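Norudell lab visit, May 30, 2020

I'd wanted to see the Puvinov project for ages, so off I went! Lesia Vakulenko met me at the door and took me straight to the bench where they're trying out their method on desktop PCs. 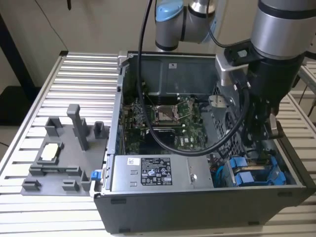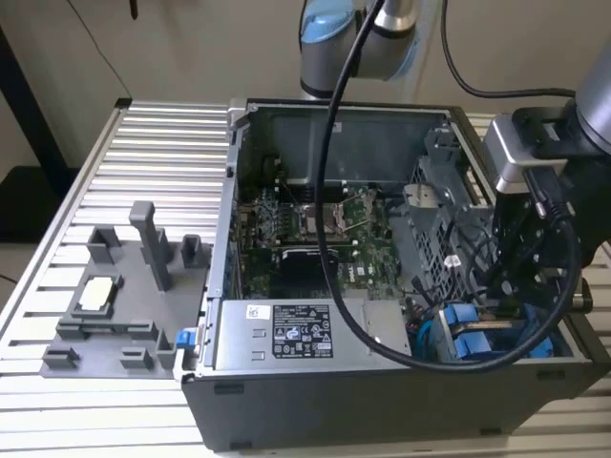 A Dell on its side, with the arm at work over it

Lesia's group teaches the arm from 200 demonstrations - I'd guessed thousands - and then tests it on jobs it hasn't been shown. Ludger Pfeiffer talked me through the results over tea, and I've still got questions for him.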